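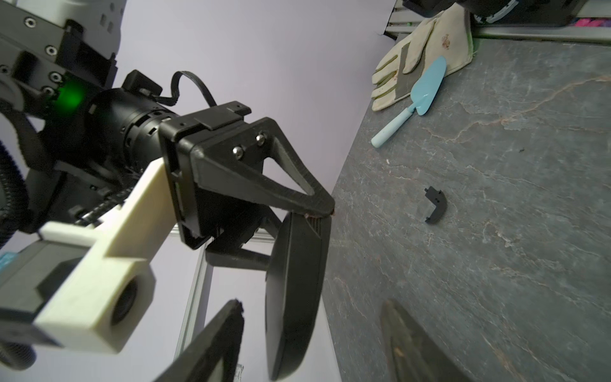
Tamsin Te Moana

The mouse quit on me in June, halfway through sorting the Tirkside photos. I had 1111 of them to get through and had deleted 55. The pointer would jump, stop, then drift off to one corner.

I can sort on a trackpad, but I don't like to. Dragging thumbnails into albums that way makes my wrist ache, and I drop half of them in the wrong place. So the mouse had to be fixed or replaced, and I wasn't in the mood to shop.

The laptop stayed open on the gray counter with the photo page up. I like a hard, plain surface for this job — a patterned one can confuse some mice, so a pad may be worth a try. 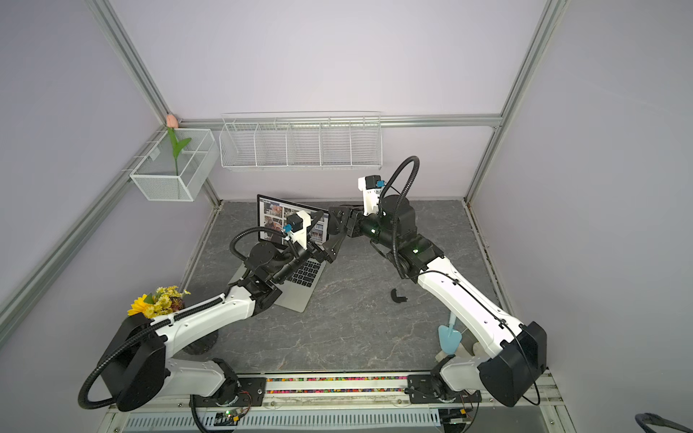

Danai Spanos wrote in to say I should check the battery contacts before buying anything, and that a pencil eraser cleans them well enough. Danai also thinks I keep too many photos of the same gate. Fair.

The mouse takes a single AA. With the cover off you can get at it easily, and it's worth looking at both ends while you're in there.

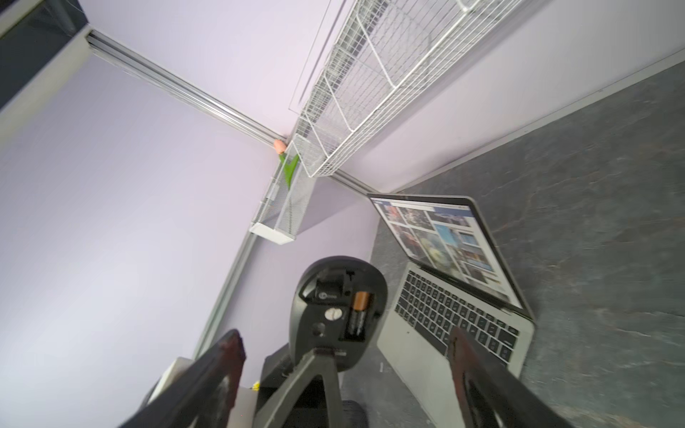 I keep spare batteries in the kitchen drawer, along with 2 that I don't trust and haven't thrown out. Next are the Diswood pictures, which are mostly hedges. I plan to stop at 5 per walk and delete the rest.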